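How a Hand Gripper Kit Helps Robots Learn to Fold Clothes
Machines at Work, reading level: ages 9 to 12
Text by Styliani Gavalas. Checked by Othmane Ouazzani.

A robot arm in a car factory does the same job all day. The part it picks up is hard, and it arrives in the same place every time. The robot can be given a list of exact positions to move to, and the list will work.

Clothes are different. A shirt dropped on a bed ten times will land in ten shapes. A list of exact positions is useless after the first drop. Engineers call cloth a deformable object, meaning an object that changes shape when it is moved. Deformable objects are among the harder things for a robot to handle.

One way to deal with this is to let the robot's computer study a large number of examples made by people. The kit in this article, the Tomum Hand Set, is sold for making those examples.

What is in the kit

The Tomum Hand Set contains 2 grippers, one for each hand. A gripper is a tool that opens and closes to hold things. Each gripper has a black body, a handle, and a pair of yellow fingers. The person squeezes to close the fingers and lets go to open them. The fingers have holes through them so that they weigh less and bend slightly around what they hold.

Each gripper also has a camera that looks out past the fingers. The camera has a fisheye lens. A fisheye lens takes in a very wide view, and it makes straight things near the outside of the picture look curved. A label with a square code is stuck to the body so that the recording program can tell which gripper is which.

There is no motor in either gripper. The person's hands do all the work, and the kit stores how the tools moved and how far apart the fingers were.
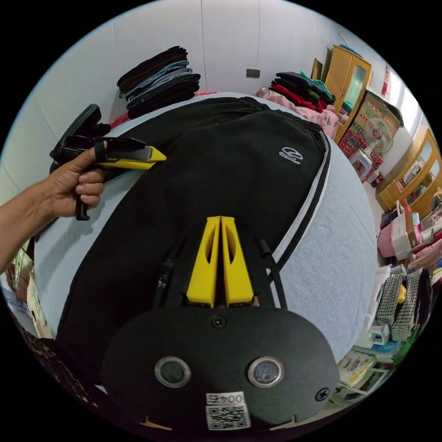
Black track pants on a bed. The yellow fingers are pressing on the fabric.

Why not use bare hands?

A person has ten fingers. They can pinch, roll, smooth, and tuck, and several of those can happen at once. Most robot arms have a gripper with only two fingers. If the computer studied bare hands, it would see many moves that its robot could not copy.

With the kit, the person has the same limits as the robot. There are two fingers on the left and two on the right. If a fold can be done with the kit, a robot with the same kind of fingers has a fair chance of doing it too. This is called matching the hardware.

It is slower than folding by hand. Karim Haddad, who tested the set for this article, folds a pair of pants by hand without thinking about it. With the grippers he had to plan where to pinch before every move. His first try ended with one leg inside out.

Steps in a fold

The Tomum booklet has 13 lessons. Pants are in lesson four. Each lesson breaks the job into small actions.

Grasp: close the fingers on the cloth.
Lift: raise the cloth off the surface.
Carry: move it to a new place while holding on.
Lower: put it down.
Release: open the fingers.
Press: push down on the cloth with the fingers to make it lie flat.

A full fold is a chain of these actions, and some appear more than once. Two hands may be doing different ones. The left can hold an edge still while the right lifts another.

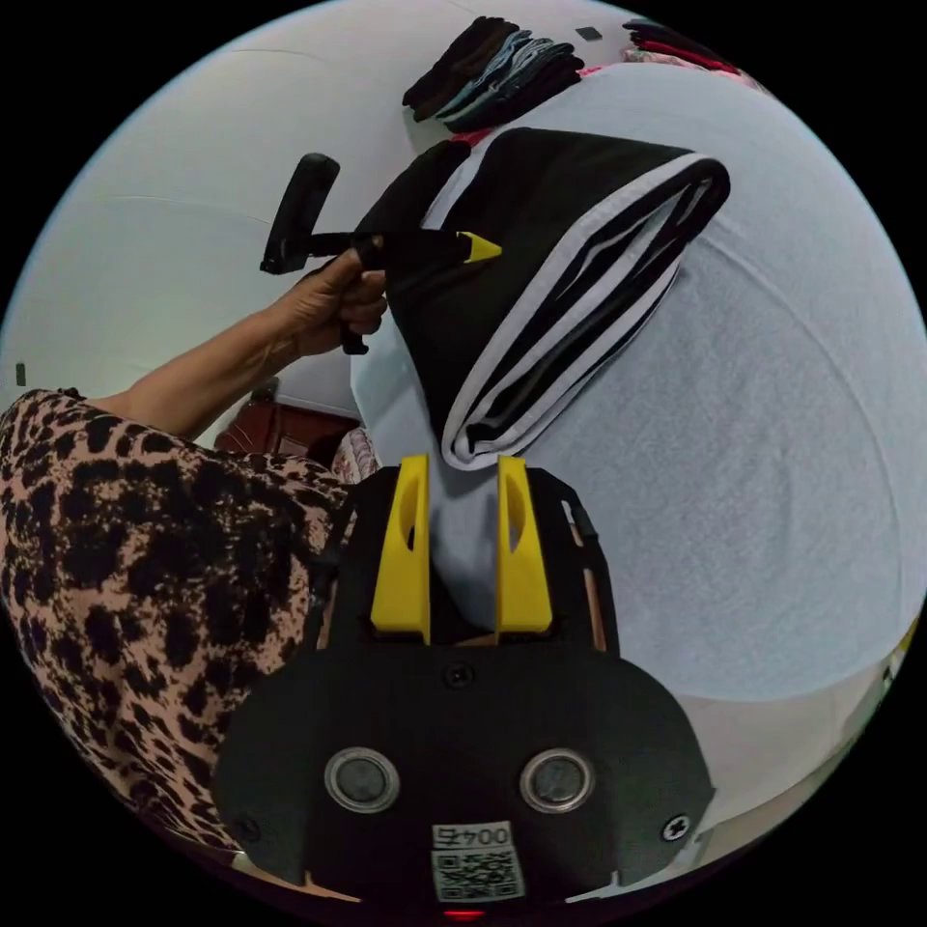

White fabric pinched between the yellow fingers, with the tip of another tool touching the black garment near its upper fold.

The hardest action in the list is the first one. A good grasp takes hold of the right amount of cloth. Too little, and the cloth slides out. Too much, and a second layer comes up with the first. On dark clothing the edges of the layers are hard to see, both for a person and for a camera. Stripes and trim are useful here. A white band on a black garment shows where the edge is and which way it runs.

Starting from a pile

A robot in a home would not be handed one garment at a time, already flat. It would have to begin with a heap. Lesson nine of the booklet deals with this. The person takes hold of one piece, pulls it clear, and spreads it out before any folding is done.
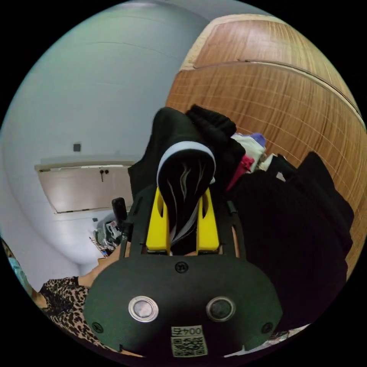

Piles cause a problem called occlusion. Occlusion means that one thing hides another. A sleeve may be under a towel, and the camera has no way to see it. People guess where the sleeve is from the parts they can see. A computer can learn to make the same kind of guess, but it needs many piles to learn from, in many colors and in different kinds of light.

This is also why the makers ask owners to record in ordinary rooms. Cupboards, windows, fans, and stacks of other clothes all belong in the recording. A computer that has only studied clean white tables may do badly in a bedroom.

Using both grippers

Long edges need two hands. If a waistband is lifted in the middle, both ends droop and the cloth bunches up. If it is held at both ends, it stays straight. The distance between the grippers matters. When they are too close, the edge sags. When they are too far apart, the cloth stretches or pulls free.
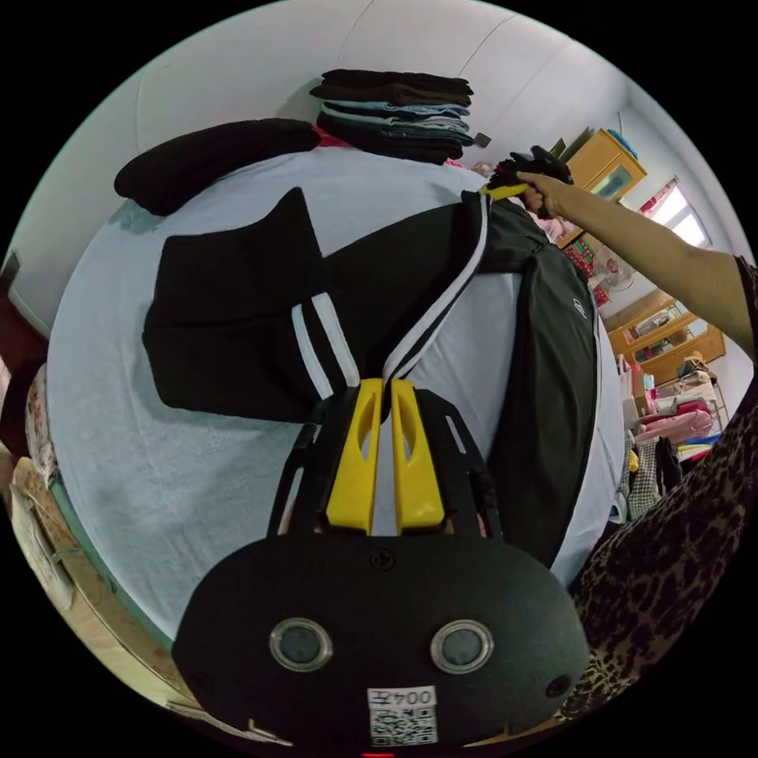 Working on a striped edge: one gripper pinches the upper end, and the yellow fingers of the other meet the narrow point at the bottom.

The recording program stores the position of both grippers on the same clock. If the two clocks were out of step, the computer would learn that the right hand moves late. The set checks its clocks each time it is switched on. A short beep means that they match.

What happens to the recordings

One recording of one fold is called a demonstration. The booklet suggests 100 demonstrations of each garment before training begins. Training is the stage in which a computer program goes through the demonstrations again and again and adjusts itself until its own moves are close to the person's.

Failed folds should be marked as failed. They can be kept, but in a separate folder. Folds in which the person dropped the cloth and picked it up again are worth saving with the good ones. They show the program how to recover.

Notes from our test

Haddad and Oratile Mokoena used the set over two afternoons in May.

The fingers held thin and thick cloth equally well. Buttons and zippers were harder, and a drawstring slipped out several times.

The grippers are sized for adults. Mokoena has small hands and had to rest after 12 folds. A younger reader would need an adult to do the squeezing.

The booklet is clear, apart from lesson six (fitted sheets), which neither tester could finish.

A storage case is sold separately by Gomberg. It fits, but the lid presses on the finger tips, so the fingers should be taken off first.

Words to know

Deformable: able to change shape.
Demonstration: one recorded example of a job.
Fisheye lens: a lens with a very wide view.
Gripper: a tool that holds things by closing on them.
Occlusion: when one object hides another from view.
Training: the stage in which a program learns from examples.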